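Home Forums Rooms & Furniture Desks & Tables New Posts Log In
Reading time 4 min

White tabletops: regrets, defenses, confessions

Started 2025-08-07 in Desks & Tables, 3703 views

plumbbob_annie
I am about to buy a white table for the spare room and would like to be talked out of it, or into it, by people who have lived with one. It will be used for sewing, bills, the occasional jigsaw puzzle, and holding up the laundry I mean to fold. My sister says white shows everything. My sister also bought a cream sofa with two dogs in the house, so I can't tell if she's speaking as an expert or a cautionary tale.

The one I'm looking at is the Sernine, the bigger size, in plain white. They also do it in walnut and in a gray they call Fog.

dovetail_or_bust
Walnut. Next question.

Okay, longer version. I had a white desk for 13 years. Every coffee cup left its autograph. Newsprint came off on it. My jeans came off on it, and I still don't know how, as I have never sat on the desk. By the end it was the color of a smoker's ceiling. I sold it to a college student who called it "vintage."

Mohsin Kazmi
I'll take the other side. White shows everything, agreed, and then you wipe it off. Dark wood hides crumbs until you put your forearm down in them. I know which I'd choose to find out about first.

I've had the Sernine in white since last October. I do model ship rigging on it, which means thread about as thick as a rumor. On my old brown table I lost a knot a minute. On white I can find them. For sewing I'd think pins alone would settle the argument.

dovetail_or_bust
Pins settle it until you drop a silver one on a white table under a bright lamp and it vanishes completely. Then you find it the way everyone finds pins.

Mohsin Kazmi
Buy the ones with the colored heads like a civilized person.

greta_in_clillgate
Is the Sernine a painted top or the wrapped kind? It matters more than the color. Painted chips at the corners. Wrapped is fine for years and then one day lifts at the edge and you start picking at it during phone calls, and after that it's only a matter of how many phone calls you get.

plumbbob_annie
The tag says "finished surface," so thanks to them for clearing that up. The store in Clillgate has one on the floor. I went and ran my thumbnail along the underside like I was inspecting a horse. A salesman came over. We both pretended I'd dropped something.

greta_in_clillgate
Was it the tall one with the lanyard? He sold me a Honau shelf unit and told me it would "settle." It has settled. It has settled to the left.

If your thumbnail found a seam under the edge, it's wrapped. No seam, probably painted.

plumbbob_annie
Seam. I'm fairly sure. He was standing very close.

fang_the_lesser
Chiming in as the owner of a black cat, Fang, after whom I am named here (she's the greater). White table, black cat. Black table, same cat, and now you only see the hair when the sun comes in low and accuses you. I've done both. With the white one I cleaned every day and resented it. With the black one I cleaned every couple of weeks and lived a lie.

I would go back to the lie.

dovetail_or_bust
Thank you. This is what I've been saying. WALNUT.

fang_the_lesser
Walnut is the worst of the lot, sorry. It has a pattern, so you get used to not looking at it. I found a slice of dried pear on my mother's walnut sideboard that had been there long enough to have a shadow.

lowell_paints
House painter here, semi-retired, opinions fully active. Two things.

One, nobody has asked which white. There's a blue white, a yellow white and a pink white, and the one in the store is under store lights. Take a sheet of copier paper with you and lay it on the top. If the table goes yellow next to the paper it'll go yellower at home, and if your spare room faces north it'll look like an old tooth by the middle of winter.

Two, ask about the glare. Gloss white in front of a window will have you squinting at your bills, although the bills may do that on their own. Get matte or satin if they make it.

plumbbob_annie
The copier paper is a great idea and I'm going to look deranged in that store. North-facing, yes. How did you know.

lowell_paints
It's a spare room. They give the good windows to the rooms people are in.

Mohsin Kazmi
Mine's satin, for the record, and I'd call it on the cool side. Doesn't bother me in the evening. It does throw a lot of light back up, so I ended up using a smaller lamp. My wife says it makes me look like I'm telling a ghost story.

dovetail_or_bust
What are you cleaning it with, Mohsin? Genuine question. Mine had a turmeric incident that outlasted a presidency.

Mohsin Kazmi
Damp cloth, drop of dish soap, then a dry cloth. For ink I use rubbing alcohol on a cotton ball, and I try a spot at the back first. Baking soda paste for tea. I wouldn't use the melamine sponges more than once in a while, they take the sheen down and then you have a dull patch to remember the stain by.

Turmeric I would put in direct sun and wait. If it's still there, put a plant on it.

greta_in_clillgate
"Put a plant on it" is how I've furnished most of my house.

marginal_marge
Going to be the bore who mentions the price. The Sernine in white is $67 less than the walnut, same legs, same size. That's a cutting mat, a decent lamp and lunch. If it goes yellow you can cover the whole thing with a cloth and nobody visiting will ask what's under there.

dovetail_or_bust
If you're going to cover it with a cloth you could save a lot more and use a door.

marginal_marge
I did use a door. It was a very good table. The knob hole was where the pens went.

lowell_paints
Was it a white door?

marginal_marge
It was a white door.

fang_the_lesser
So that's one for white.

plumbbob_annie
Update. I went back with the paper. The salesman (yes, lanyard) asked if I was leaving a note. The white held up fine, a touch blue if anything. The Fog gray looked like wet cement and I apologized to it and moved on. The walnut was handsome and I could see exactly how I would never clean it.

Then I put my purse on the white one to get my glasses out, and the purse left a mark. A little gray smear. It came off with my sleeve, but I saw it, and he saw it, and now I'm home again without a table.

Mohsin Kazmi
It came off with your SLEEVE. That's the whole case for it right there.

dovetail_or_bust
It marked from a PURSE. That's the whole case against.

greta_in_clillgate
I think she should buy it just so we get the follow-up.

marginal_marge
Seconded. Wait a bit, though. The Clillgate store usually marks the floor model down in October, and you've already tested it with a purse and a thumbnail.

lowell_paints
One last thing in favor. Colors look right on white. If you're matching thread to fabric, brown wood warms everything up and you end up with a hem that's close enough indoors and wrong in the parking lot. I used to carry a white board around just for looking at chips on. Wood lies to you about green in particular.

plumbbob_annie
This may be what does it. I have a navy skirt with a black hem and only found out at a funeral, so at least I'd picked the right occasion.

dovetail_or_bust
Fine. I withdraw to my walnut. I'll be there, with whatever's on it.

fang_the_lesser
Pear, probably.

Mohsin Kazmi
Lowell's right about color. Bright stuff especially. You can argue all day about stains, but green and orange on a brown table is a salad and on a white one you can see what you've got. Annie, go get the table. I'll swap you the dish soap ratio for a proper picture of yours when it's up, preferably before the laundry gets to it.

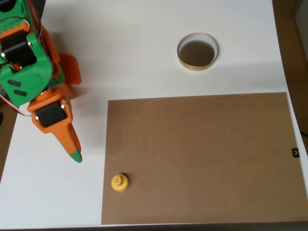
Bright green and orange at a white tabletop.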